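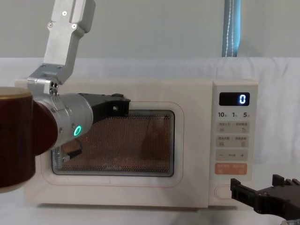 Garra esquerda junto ao alto da janela da porta, garra direita perto do botão oval de abertura.

Como eu monto e cuido da célula do micro-ondas (dois braços)

Atualizado em 7 de abril de 2021

Oi, gente! Depois do post sobre a célula da gaveta, muita gente me escreveu pedindo a do micro-ondas, que é de longe a mais temperamental das que eu tenho aqui na bancada da Ganport. Parece fácil, né? Apertar um botão, abrir uma porta, fechar uma porta. Pois ela já passou de 3.099 ciclos e ainda me dá trabalho quase toda semana – mas hoje eu consigo deixar tudo pronto antes do café esfriar, e é essa rotina que vou contar.

Antes de mexer em qualquer coisa

Braços em modo livre, botão de emergência ao alcance da mão e o programa parado no Londine (o nosso software de controle; se você usa outro, os menus mudam, mas a sequência serve igual). Eu também deixo a tomada do micro-ondas desligada durante toda a parte mecânica e só ligo de novo lá no final. E nada de acionar o aparelho vazio! Para treinar abertura e fechamento, basta ele estar na tomada com o visor no zero.

O que eu separo: um jogo de chaves Allen, fita crepe, lápis, um pano de microfibra, abraçadeiras de velcro e tirinhas de borracha fina.

1. Posicionar o micro-ondas

Coloque o aparelho de frente para os braços, com espaço livre do lado esquerdo. A porta desse modelo abre para a esquerda e vem bem para a frente, então o que manda aqui é a folga do canto inferior da porta, muito mais que a distância até o painel. Abra com a mão, devagar, até o fim, e passe o olho por baixo: o canto não pode encostar em cabo, suporte nem na base do braço.

Achou a posição? Marque os pés na mesa com fita crepe e faça um risco a lápis em cima da fita. Eu pulei essa marcação em fevereiro, o micro-ondas foi andando um tiquinho a cada fechamento e passei uma tarde inteira culpando a calibração. A coitada da calibração estava perfeita.

2. Conferir os pulsos e os cabos

Com os braços parados, balance cada garra de leve, segurando perto do pulso. Se sentir um jogo, mesmo pequeno, reaperte os parafusos do suporte em cruz, um pouquinho em cada um, e dê a volta completa duas vezes. Apertar tudo de uma vez num parafuso só entorta o alinhamento e aí você vai brigar com o software à toa.

Agora o cabo. Leve o braço esquerdo à mão por todo o caminho da porta, do fechado ao totalmente aberto, e vá olhando a volta que o cabo faz. Ele precisa de folga para o pulso girar, mas se a alça ficar grande demais acaba enganchando justamente na borda da porta. Um velcro no suporte resolve. Não use abraçadeira de plástico apertada, por favor – eu já cortei a capa de um cabo tentando tirar uma dessas.

3. Ensinar o botão

O botão de abrir fica embaixo de todo o painel, e o braço direito cuida dele. Eu gravo um ponto de espera na frente do botão, sem encostar, e depois um segundo ponto com a tecla pressionada. Entre os dois, movimento em linha reta e bem lento.

Atenção à direção do movimento! Se a ponta do dedo chega de baixo para cima, ela escorrega no plástico e pega a tecla alaranjada logo acima. Chegue perpendicular ao painel. Se continuar escorregando, uma tirinha de borracha na ponta do dedo ajuda demais (troque quando começar a ficar lisa).

E limite a força. Comece com o valor mais baixo que o Londine aceitar e vá subindo até a trava soltar. Quem me deu essa dica foi a Maysoun Bitar, depois que eu afundei o botão do micro-ondas anterior. Sim, anterior. Não quero falar sobre isso.

4. Ensinar a porta

Essa é a parte gostosa! Quando a trava solta, a porta deve ficar entreaberta, e é nessa fresta que o braço esquerdo entra. Eu trabalho pela borda de cima: aproximo pelo alto, coloco os dedos na borda e levo a porta para a frente e para a esquerda acompanhando o arco da dobradiça.

Grave sete pontos ao longo desse arco. Com menos, a interpolação corta caminho e a garra força a dobradiça; com muito mais, o movimento fica todo soluçado. Entre um ponto e outro, solte a porta e veja se ela dá um pulinho. Se deu, o ponto estava fora do arco e a garra estava empurrando de lado. Regrave só aquele e siga.

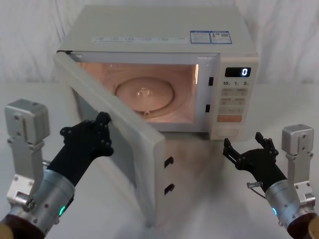

Porta toda aberta, com a mão esquerda na altura da borda de cima e a direita aberta diante da parte baixa do painel.

Com a porta no fim do curso, aproveite para olhar as duas aberturas da trava ao lado do painel, na moldura do forno. Os ganchos precisam entrar ali retinhos, sem raspar. Eu passo o pano de microfibra seco nessa região e na borda da porta, e só. Nada de óleo nem de chave de fenda lá dentro: trava de micro-ondas é item de segurança, e se estiver torta ou rachada o aparelho sai da célula e vai para a assistência.

5. Fechar sem bater

Para fechar, eu não inverto o programa de abertura. Faço outro, com os dedos empurrando pela face de fora da porta, rápido no começo e bem devagar no finzinho, até ouvir o clique. Se você inverter o de abertura, os dedos ficam presos entre a porta e a carcaça. Ai.

O braço direito tem que estar recolhido antes de a porta chegar perto dele. No Londine eu coloco uma condição de espera: o esquerdo só passa da metade do arco quando o direito confirma que saiu. O Ayman Moussa prefere fazer isso por tempo, com uma pausa fixa. Funciona, mas se alguém reduz a velocidade de um dos braços a pausa já não vale mais nada, então eu fico com a condição.

6. Rodar o teste

Religue a tomada, confira se o visor voltou para o zero e rode primeiro em velocidade reduzida, com a mão perto da emergência. Depois em velocidade normal. Eu fico de olho na fita dos pés e de ouvido no clique. Qualquer som de plástico raspando, pare e volte ao passo 4.

Probleminhas que mais aparecem por aqui

Botão apertado e porta fechada: quase sempre o aparelho recuou. Olhe a fita antes de aumentar a força.

Porta abre e volta sozinha: o último ponto do arco está curto. Leve mais para a frente.

Garra escorrega da borda: gordura na porta ou borracha gasta. Limpe com pano úmido, seque e teste de novo.

Braço para no meio com alarme de torque: cabo repuxado ou ponto fora do arco, nessa ordem.

Uma vez por semana eu repito os passos 1 e 2 inteiros, e os outros só quando alguma coisa sai do lugar. Se a sua célula usa um forno que abre para baixo, os pontos do arco mudam bastante, então me conta nos comentários qual é o modelo que eu tento ajudar!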